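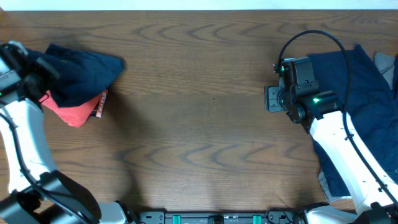

Household Textiles / Working Papers
March -- Zaid Abou Jaoude and Lina Qudah

4.2 What a heap of cloth does before anyone folds it

Most of what has been written about folding laundry begins with a garment laid out flat, sleeves to the sides, as if it had got there by itself. Anyone who has emptied a dryer knows better. A piece of cloth spends most of its working life in a heap, and we wanted to stay with the heap a little longer than our colleagues usually do, partly out of stubbornness and partly (we admit it freely) because we had both grown fond of the subject by then.

The households that kept diaries for us in Drustdale sent back 575 entries over the study period, and 514 of them mention a heap, pile, bundle or "the chair" at some point between washing and putting away. We had expected a good deal of grumbling in these entries, and there was some, but there was also a surprising amount of careful looking. One mother of three wrote that she could tell which of her sons had dropped a shirt by the way it was bunched. Another diarist always took hold of the top item in the middle and gave it a shake -- her grandmother had done the same -- and then hunted for a corner while it hung.

That habit of grabbing the middle deserves more attention than it has had. When soft cloth is gathered at one spot, the slack around it has to go somewhere, and it goes into puffed sections divided by deep creases that run outward from the gather. We came to call the spot a pinch point and the sections lobes, borrowing the second word from Qaisi, whose notes on drapery we have leaned on throughout this paper. Figure 3 gives a close view of the pattern in blue cloth, and it is a pattern most readers will have seen on their own beds and sofas without giving it a name.

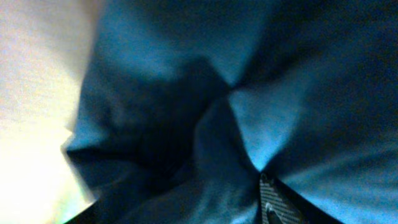

Figure 3. Gathered blue fabric at close range. The creases meet at a narrow pinch point, with rounded lobes of cloth between them.

Color matters here more than we thought it would. In a single blue cloth the raised parts may look bright while the creases go nearly black, and a person sorting in a hurry reads those dark lines as edges. Our diarists described this over and over in their own words: reaching for what looked like a hem and coming up with a fold. Lina kept a tally of such false hems during the home visits and found 39 of them, most with dark or plain-colored items. Stripes seemed to help, and so did a label, which at least tells the hand that a seam is close by.

We should say a word about mixed heaps as well, where one item lies partly under another. Eleven of the diarists preferred to lift the upper piece clear before doing anything else, and they were quite firm about it. Others, especially the Tavero families, who tended to fold at the kitchen table with supper still to get on, pulled out whichever piece showed a usable corner and let the rest slump as it liked. We could find no real difference in how neat the finished stacks were, though the second group did report more socks on the floor.

The Munico guide to home laundering, which several households owned, advises smoothing every item before looking for its corners. Very few people followed it. They shook, they pinched, they turned the thing over and tried again, and in the next section we take up those second tries in some detail.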